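How to Set Up a Shared Desk So Two People Can Use It

Two people on different shifts can share one desk without much trouble if the surface is cleared the same way every day. These steps come from the changeover we use at the Voltmont office, where the early person leaves at 2 p.m. and the late person sits down right after. The first setup took us around 20 minutes. After that the changeover is short.

What you need

One desktop organizer with compartments
Two drawers or two lidded bins, one per person
A roll of masking tape and a marker
A power strip with a long enough cord to reach the wall
A damp cloth

Step 1. Empty the desk completely

Take everything off, including the monitor if you can lift it. Wipe the surface and let it dry. Check under the desk too. Old chargers and adapters tend to collect on the floor behind the back legs.

Step 2. Sort into three groups

Make one pile for things both people use, such as pens, scissors and sticky notes. Make a second pile for the first person and a third for the other. Anything neither of you has used since May goes to the supply closet. If you both own a stapler, keep one.

Step 3. Fix the cables

Put the power strip at the back of the desk and plug in the monitor and lamp first. Leave two outlets free for laptops. Wrap a piece of masking tape around each plug and write on it what it belongs to. Keep cords out of the space where your feet go.

Step 4. Place the organizer

Set it toward the back, on the side away from your mouse hand. If one of you is left-handed, agree on a side and leave it there. Tall items go in the rear compartments and small ones in front. Do not fill every compartment on the first day. You will want one for mail.

Small electronics can lie flat beside the organizer. 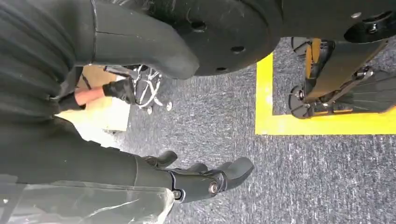
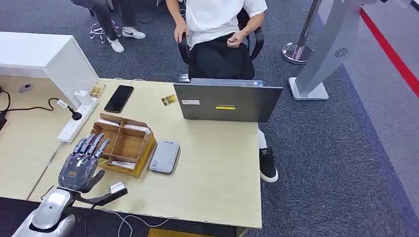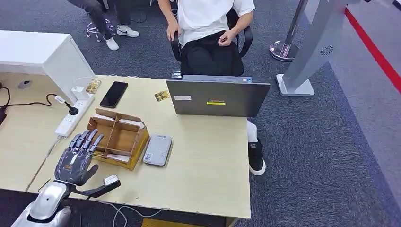
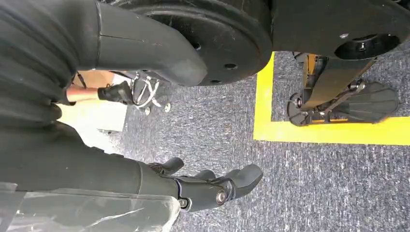
Step 5. Mark the chair and monitor height

Each person adjusts the chair, then puts a strip of tape on the post at that height and writes an initial on it. Do the same on the monitor stand. Sit for a few minutes before you mark anything.

Step 6. Agree on the changeover

Ours is a short list taped inside the top drawer:

Personal items back in your own bin
Cups to the kitchen
Log out and unplug your laptop
Wipe the desk
Leave notes in the mail compartment

Go over the list together after the first Monday and cross out whatever you both skip.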